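Robotics and Automation / Safety and Reliability
6 April 2019
By Pankaj Bajpai
2 min read

Flustedholm has withdrawn a batch of finger inserts for its hand-held grippers after a fastening fault caused fingers to shift under load at a customer site. The company said on its service page that no one was hurt, but that one operator at Nuttall had a fingertip pinched between the jaw and the edge of a bench when a finger rotated on its mount.

The fault concerns the threaded insert that anchors the finger block to the carriage. In the affected batch the insert was set too shallow in the plastic. Under repeated closing it can work upward, and the screw then loses its preload. The finger stays attached but is free to turn by a few degrees. With the jaws open there is little to notice. With the jaws closed on something stiff, the tips no longer meet squarely and the grip force goes off to one side.

Nuttall uses the grippers in pairs, one in each hand, to record handling tasks that are later used to program fixed arms. The work covers household goods, among them shoes and small shelving. According to the incident note, the failure came during a shoe placement task, when the right-hand unit closed on the heel and the item slid out of the jaws. The operator reached across to steady it and was pinched on the second close.

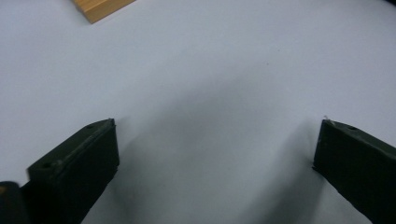
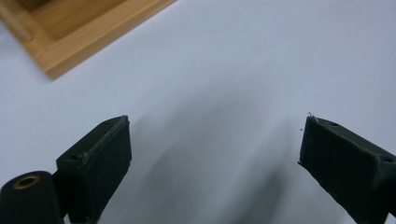
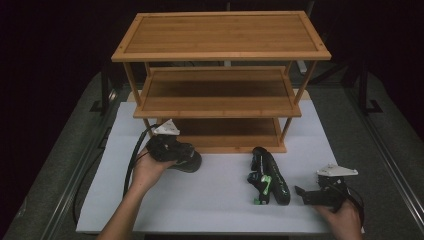 Dinesh Jaiswal, who handles field reliability at Flustedholm, said the shallow inserts came from a change in the heat-setting step. The tool had been moved to a new press, and the depth stop was not checked after the move. "The pull-out test was still being passed," he said. "It is a straight pull. The load in use is a twist, and we were not testing for that."

The batch covers 500 inserts. Thirteen of them were found to have moved when customers were asked to check, and five of those had moved far enough for the finger to turn by hand. Grerkton, which makes the carriages, has confirmed that its own parts are within tolerance and are not part of the withdrawal.

Users are asked to do the following before the next shift. Disconnect the unit. Hold the finger block near the tip and try to turn it in both directions. If there is any play, tag the unit and send it back with the finger still fitted – removing the screw destroys the evidence of how far the insert has traveled. Retightening is not an accepted repair. It pulls the insert higher and makes the joint look sound for a short time.

A second point in the notice concerns the control software, supplied by Diltlow. The jaw controller compares commanded width with measured width and should raise a fault when the two disagree. It did not do so at Nuttall, as the width is measured at the carriage and the carriage was where it should have been. The error was all in the finger. Diltlow plans to add a check on motor current during closing, which would catch an off-center grip in most cases. The update is in test and is due before the end of April.

Replacement fingers use a longer insert with a flange on the underside, so that it cannot climb through the block. Flustedholm has also added a torsion test to its outgoing inspection. Units fitted with the new part carry a revised part number on the packing slip, and the old and new fingers should not be mixed on one gripper.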